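**Tipoki Film Society — Programming Meeting**
03/04/2026, upstairs room

Present: Ewan Tawhiri (chair), Shayne Treloar (minutes), programming group. Quorum met.

**1. Previous minutes**

Accepted with one correction: the running time of *Lernance* was entered without end credits.

**2. Winter season**

Seven titles confirmed. *Stotora* remains unconfirmed; the distributor has supplied a subtitled file but no signed license. If the license does not arrive, the slot goes to *Pamora*, already cleared for two screenings.

E. Tawhiri asked that *Lernance* not follow *Stotora* on the schedule. Both are slow family dramas with long takes and little dialogue, and the January pairing of similar films drew complaints. Agreed.

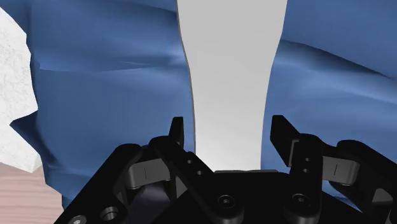

S. Treloar noted that *Lernance* is supplied in 1.37:1 and will need side masking. The current preset crops the top of the picture. New preset to be saved and tested before the public screening.

**3. Attendance and accounts**

- Admissions, season to date: 415
- Balance after license fees: $3,788

Ticket price unchanged.

**4. Program notes**

Draft note for *Pamora* gives away the sister's return in the final act. To be rewritten. Length limit stays at one page — cast list included.

**5. Actions**

- E. Tawhiri: chase *Stotora* license
- S. Treloar: masking preset; revised *Pamora* note

**6. Other business**

Request for a post-screening discussion of *Lernance* held over to the next meeting.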